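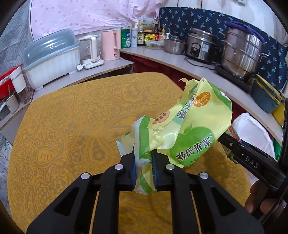
Wer darf bei der Nachwahl in Stulberg eine Wahlempfehlung aussprechen?
Jeder Verein, jede Gewerkschaft und jede Einzelperson. Eine Genehmigung braucht es dafür nicht, nur gemeinnützige Vereine müssen auf ihre Satzung achten.

Seit April werben in Stulberg zwei Bewerber um den frei gewordenen Sitz im Stadtrat: Vesela Obradović, Busfahrerin und Personalrätin, und Keith Inskip, der am Marktplatz ein Geschäft für Bürobedarf führt. Plakate hängen inzwischen an fast jeder Laterne der Sedgwicker Straße. Den größeren Teil der Arbeit machen beide Lager aber in Hinterzimmern, wo Verbände ihre Fragebögen auswerten.

Der Mieterbund Mosico hat sich als erster festgelegt. 928 Mitglieder waren zur Abstimmung aufgerufen, die Mehrheit sprach sich für Obradović aus. Ausschlaggebend war ihre Zusage, die städtischen Wohnungen am Güterbahnhof nicht zu verkaufen. »Wir haben beide eingeladen, beide sind gekommen«, sagt der Vorsitzende Trevor Blackburn. Inskip habe offen gesagt, dass er den Verkauf prüfen wolle. Das sei ihm hoch angerechnet worden, gewählt habe ihn der Verband trotzdem nicht.

Inskip kann dafür auf den Handel zählen. Die Händlergemeinschaft, die 15 Betriebe vertritt, unterstützt ihn wegen der Parkgebühren. Er will die erste Stunde in der Innenstadt wieder kostenlos machen.

Was solche Empfehlungen bringen, ist umstritten. Jinlong Duan hat für die Lokalzeitung die letzten Wahlen nachgerechnet. Die vorige Nachwahl entschied sich mit 890 Stimmen für den Sieger, bei sehr schwacher Beteiligung. Da zählt nach seiner Einschätzung vor allem, wer Leute hat, die an Türen klingeln. Eine Empfehlung auf Papier nützt wenig, wenn am Samstag keiner zum Verteilen kommt.

Offen ist noch die Haltung der Verkehrsgewerkschaft. Ihr Sekretär Reece Rudd nennt Obradović eine Kollegin, will der Versammlung aber nicht vorgreifen. Die Mitglieder stimmen im Saal an der Pokimano-Brücke ab. Einlass ist nur mit Mitgliedsausweis, das Ergebnis wird noch am selben Abend ausgehängt.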